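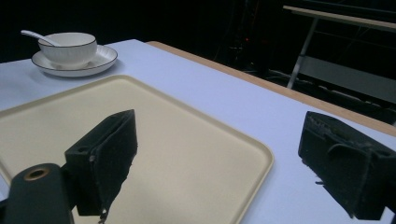
Setting the table for one

Posted in November, filed under: Home, Small things

Since I moved to Joltcombe I eat most of my evening meals alone, and for the first year I did it badly. I ate from the pan, standing, or with the plate on my knees and the radio too loud. My mother would be ashamed of me. In our home even a boiled potato had its own dish.

What changed it was a tray. I bought it on a Saturday in the second-hand shop behind the bus station, together with two tea towels which I did not need. It is a plain beige thing with rounded corners and a slightly raised rim, and I think it was made for a canteen. Geetha Varma, who was with me, said it looked like a hospital. I took it anyway. At home I washed it with soda and hot water, and then once more, and the old smell of coffee went away.

Now I do the same thing every evening. First I clear the table completely. The letters go to the windowsill and the keys go on the hook. Then I wipe the top, which is so pale that it shows every drop of tea, and I go along the wooden edge with a drier cloth, as the wood does not like water. Only after this I bring the tray.

The bowl stays on the table all the time, in the far corner, on its saucer and with the spoon in it. It is white, with a thin dark line around the rim, and the saucer has the same line. I like this line very much. Without it the bowl would disappear on a white table. The spoon is also white ceramic, the kind with a long handle, and I was afraid I would break it in the first week. So far it is whole.

Rasmus Paju asked me why I don't keep the bowl in the cupboard like other people. I have only one shelf there and it is full of flour and jars. And when I come home tired and the bowl is already waiting, I am more likely to cook a soup than to open a packet of biscuits.

Mostly it is soup. Barley with carrot, or red lentils, or in a lazy week just broth with noodles and an egg. I carry everything on the tray in one trip – bread, salt, a glass of water, the small pot on a folded cloth – and then I move the bowl and saucer over from their corner. When I have finished, all of it goes back on the tray and to the sink, and the table is clean again in one minute.

A few things I have learned, if somebody wants to try. A tray without a rim is useless for soup. Put the heaviest thing in the middle and the glass near your body. Do not leave a ceramic spoon in the sink under the pans. I lost a cup that way, a blue one from Garkinora, and I still look for it in the cupboard sometimes.

Next I would like to find a second bowl with the same dark line, for when Aicha Abdel Hamid comes to visit. The shop had none last time I asked. If you see one, please write to me in the comments.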